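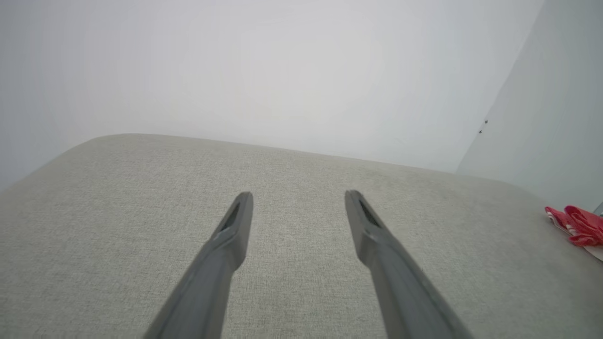
Sep 28, 2022

I have owed you all a proper post about the Bronora for a while now, and I'm sorry it has taken me so long. A few of you wrote after I mentioned it in passing last month, mostly to ask whether a tabletop arm kit can do anything around a house besides stack blocks. I have had mine for over 3 weeks, so I finally feel ready to say something useful.

First, what you get. The Bronora comes from Lorberg in two boxes, the arm in one and the gripper, wrist camera and cables in the other. The kit is $300 if you buy it straight from them, or $272 through Josthorpe, where I got mine (they were also quicker to answer an email, bless them). Assembly took me an evening and a bit of the next morning. The booklet is fine until the page on the wrist cable, where the drawing shows the connector turned the wrong way around, so do go slowly there.

Now, I bought this thing with laundry in mind. I don't expect it to fold, and Lorberg doesn't promise that. What I wanted was for it to pick up a piece of clothing, carry it a short way and let go, and then do it again while I drank my coffee. The software has a teaching mode where you guide the arm through the motion yourself, and I have found that part a real pleasure — it's a bit like showing a patient child how to set the table.

Clothes are hard, though! A block has sides you can aim for. A jersey has folds, and trim, and big printed letters, and it never lands the same way twice.
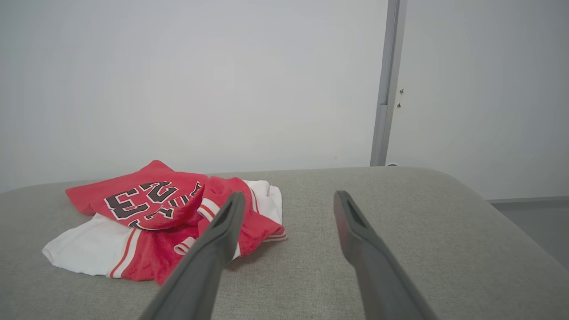

My best results have come from bringing the fingers down on a raised fold and closing slowly. The default speed is too eager for fabric, and dropping it to the second-lowest setting made a big difference for me. Coming in flat from the side was much worse, and I gave up on it after a couple of tries. Soft furniture adds its own trouble, too, as the cushion gives a little when the fingers press on it and the height you taught is suddenly a touch off. I now teach every pickup on the same surface I plan to use.

I did try the Hsieh gripper pads, which are sold separately and come in a pack of 2. They grab thin knits nicely, but they peel at the corners, and I went back to the plain fingers before long.

Would I buy the kit again? Yes, at the Josthorpe price. Lorberg says a software update is coming in November with better control over grip force, and I'll write again once I've had some time with it. If you already own a Bronora and have a good way of getting it to let go of a sleeve, please leave me a comment.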